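# Beverage Service Project: Student Gallery

Jan 14, 2020

The Caputo Robotics Class presents pictures from its second-term project, in which students program a robotic arm to prepare and serve drinks at a working counter. The project is directed by Noura Issa, with technical instruction by Ada D'Amico. It is open to students who have completed the introductory course and is supported by a grant of $2,430 from the Femport Education Fund.

## Gripping

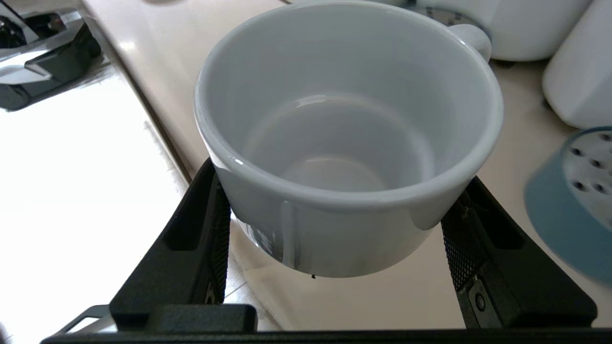 Grip control is the first unit of the project and takes up most of the opening weeks. Students write their own closing routine and test it on several kinds of drinkware before moving on to transport. A plain white ceramic mug, held upright between the two fingers with its handle clear of both, is a standard exercise in this unit. Each team completes 40 graded trials and records the finger position and closing speed for every one – failed attempts included.

## Working at the Counter

The second unit adds reach and placement. Teams plan each movement in Jultimeo, the class simulation software, and submit the plan for review before the arm is run. 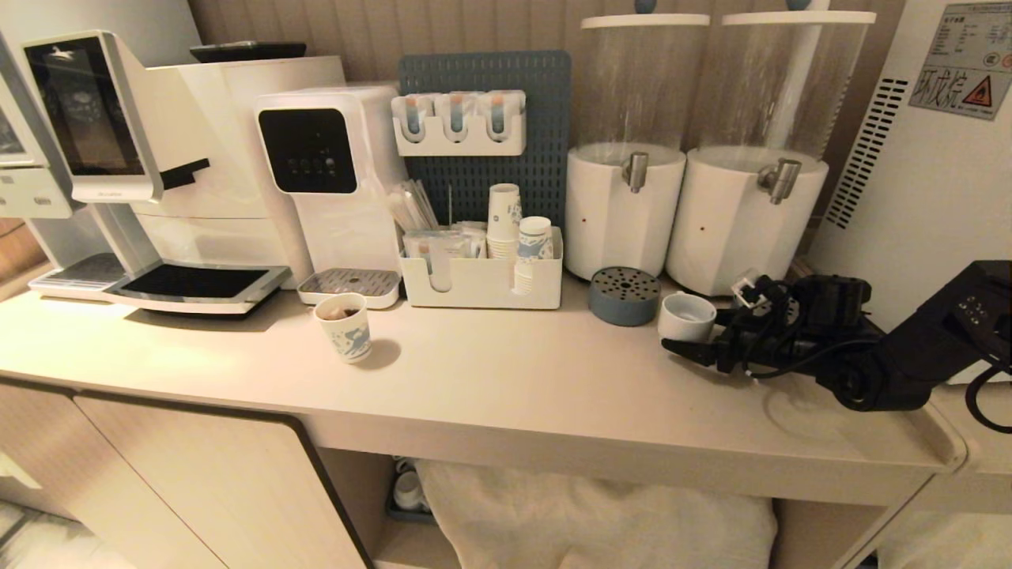
*The arm at the beverage counter, with its gripper beside a small white cup. The coffee machine and water dispenser are at left.*

Final demonstrations will be held in June in Pavar Hall, which seats 200. Families are welcome. Requests for seating should be sent to Ms. Issa through the class office.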